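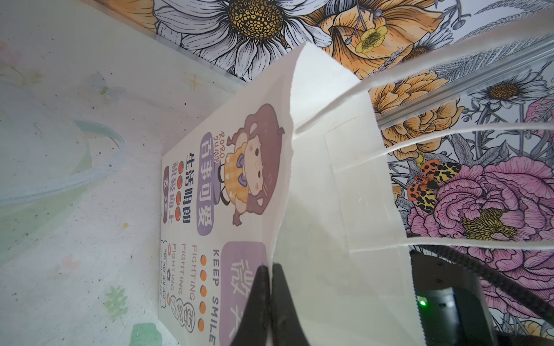 Weiße Papiertragetasche mit Papiergriffen, bedruckte Seite oben.

Werkstattbuch Klebetechnik, Projekt Fikier
Oktober 2023

Thema: Stärkekleister für Griffverklebung, Ansatz 7. Viskosität, Standzeit, Schälverhalten.

Ausgangslage: Ansatz 6 war nach einer Nacht im Kaltlager nicht mehr pumpbar. Deutliche Retrogradation, Synärese am Gefäßrand, nach Aufrühren körnig. Ansatz verworfen, Leitungen mit warmem Wasser gespült. Sieb vor der Auftragswalze war zu zwei Dritteln zugesetzt, das hatte beim letzten Mal keiner eingetragen. Bitte Siebkontrolle ab jetzt immer mit Uhrzeit notieren.

Ansatz 7
Kartoffelstärke nativ, Lieferung Smits, Sack war bereits angebrochen. Restfeuchte nicht bestimmt, Waage belegt. Trägerstärke separat verkleistert, Rohstärke danach kalt zugegeben, Lauge zuletzt und tropfenweise. Rührer auf niedriger Stufe, Ankerrührer statt Propeller. Der Propeller zieht Luft, die Blasen gehen bei dieser Konsistenz nicht mehr raus.

Zielviskosität 3.000 mPa·s bei Raumtemperatur. Gemessen direkt nach Ansatz: 2.229 mPa·s. Zu dünn. Spindelwahl geprüft, Drehmoment im zulässigen Bereich, Messung also verwertbar. Nach der Ruhezeit kaum Anstieg. Vermutung: Trägeranteil nicht vollständig verkleistert, weil der Mantel am Kessel zu langsam nachheizt. Gegenprobe unter dem Mikroskop mit Iod zeigt einzelne intakte Körner im Träger, stützt die Vermutung. Kein Borax nachdosiert, sonst lassen sich 6 und 7 nicht mehr vergleichen.

Auftrag
Drei Feuchtstufen des Papiers wie im Prüfplan. Rakel auf gleichem Spalt wie bei Ansatz 6. Verstärkungsstreifen von Hand aufgelegt, Rolle einmal hin, einmal zurück, ohne Zusatzdruck. Offene Zeit bei Ansatz 7 länger als gewohnt, was beim niedrigen Feststoff zu erwarten war. Bei der feuchtesten Stufe wellt sich der Streifen an den Enden. Nach dem Pressen flach, aber die Kontur der Griffschnur drückt sich durch. Für die Musterfreigabe wäre das ein Mangel, für die Festigkeit egal.

Schälprüfung
Je Feuchtstufe 3 Streifen, Klimaschrank über Nacht. Trockene Stufe: durchgehend Faserriss im Deckpapier, Kleber hält. Mittlere Stufe: Faserriss, an einem Streifen ein kurzer Abschnitt mit reinem Adhäsionsbruch, vermutlich Luftblase. Feuchte Stufe: gemischtes Bruchbild, nicht reproduzierbar. Kraftkurven liegen im Ordner Fikier, Unterordner Ansatz 7. Die erste Kurve der feuchten Stufe ignorieren, da war die Klemme nicht richtig geschlossen.

Dauerlast am Griff noch nicht begonnen. Die Gewichte liegen in Endenberg und kommen mit der nächsten Fahrt zurück. Bis dahin nur Schälwerte.

Vergleich Arna
Fertigkleister Arna als Referenz mitgelaufen, gleiche Streifen, gleiche Rakel. Viskosität stabil über den Tag, keine Hautbildung. Bruchbild auf der trockenen Stufe nicht zu unterscheiden von unserem. Auf der feuchten Stufe bindet Arna langsamer an, die Streifen lassen sich länger verschieben. Für Handauflage angenehm, für die Maschine eher ein Problem. Geruch stärker als beim eigenen Ansatz, Abzug einschalten.

Randnotizen
W. Laizer hat das Rheometer nachkalibriert, Abweichung lag innerhalb der Toleranz. Alte Werte müssen nicht korrigiert werden. Protokoll hängt am Gerät.

pH-Elektrode driftet. Nach jeder Laugenprobe sofort spülen und in Aufbewahrungslösung stellen, auf keinen Fall in destilliertes Wasser. Ersatz bestellt.

Frage von Wekesa Laizer, ob ein Teil der Kartoffelstärke durch Weizenstärke ersetzt werden kann. Grundsätzlich ja. Retrogradation wird damit im Kaltlager vermutlich eher schlimmer, Anfangshaftung müsste man messen. Vorerst zurückgestellt, erst muss der Träger sauber verkleistern.

Konservierung: Ansatz 7 ist ohne Biozid angesetzt und damit nur kurz haltbar. Eimer ist beschriftet. Nicht in den Sammelbehälter kippen, solange die Haltbarkeitsprobe läuft.

Offen
Ansatz 8 mit längerer Haltezeit beim Träger, sonst alles gleich.
Restfeuchte der Stärke bestimmen, bevor der Sack weiter benutzt wird.
Mantelheizung prüfen lassen, Fühler sitzt meiner Meinung nach zu nah am Einlass.
Feuchte Stufe mit geschlossener Klemme wiederholen.
Dauerlast nach Rückkehr der Gewichte, Auswertung im Dezember.

Nachtrag am Abend: Ansatz 7 ist im Kaltlager etwas angezogen, noch fließfähig, kein Wasserrand. Probe steht im oberen Fach links, Deckel nur aufgelegt.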